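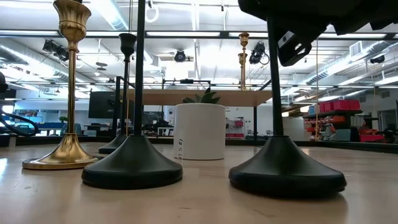 Bronen rents out table decor for dinners, weddings and company events in and near Urnthorpe. Peiyu Long started the business with a borrowed van and a storage unit, and it now has 2 buildings on the same street: the warehouse, where everything is shelved, and the workroom, where orders are put together. Candlesticks are most of what we do. We carry them in polished brass and in matte black, the black ones with a wide cone-shaped base that stays put on a tabletop, and most customers mix the two finishes. The full stock is up to 3,000 pieces, including planters, vases, runners and small tables.

Every order is laid out on a table before it is packed. We check the height of each piece next to its neighbors, look for dents and leftover wax, and move things until the setting matches the plan the customer approved. If a stand wobbles, it goes to the repair shelf and another one takes its place. Brass is polished by hand. Black finishes get a soft cloth only.

Greenery comes from Fu, a nursery outside town that has supplied us from the start. We mostly order small succulents. They hold up well in a warm room and need very little water between events.
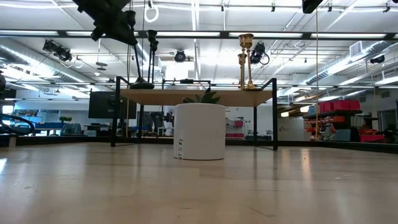 Succulent in a white planter, with brass and black candlesticks on the low table behind.

Our smallest package is called Bureo and covers one long table or a few small ones. It is the one people book for birthdays and rehearsal dinners. Larger packages are priced by the guest count, starting at 80 guests and going to 800. Delivery, setup and pickup are included inside the Urnthorpe town limits. Outside them we charge by the mile.

The workroom is open to customers by appointment from 10 a.m. to 4 p.m. You are welcome to bring your own plates or linens and try them with our pieces. June fills early, so please ask for June dates as soon as you have a venue. Candles are sold separately and unused ones can be returned with the rental.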